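I'm tired of toys that talk. My niece got one for her birthday that sings the alphabet in three voices, and after 30 minutes she'd walked off to play with the box it came in. I wanted to join her!

My friend Soudabeh Safavi says I'm being a grump, and maybe I am. But I grew up with one bucket of hand-me-down blocks and they were a castle one day and a grocery store the next.
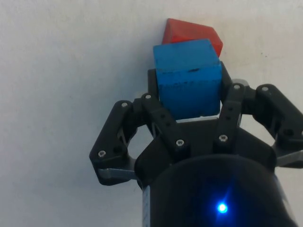 Kids get bored, sure, and then they make something up - that's the part I'd hate to see them lose. So this July I'm giving my niece plain old blocks, chipped paint and all. Her mom has already thanked me twice.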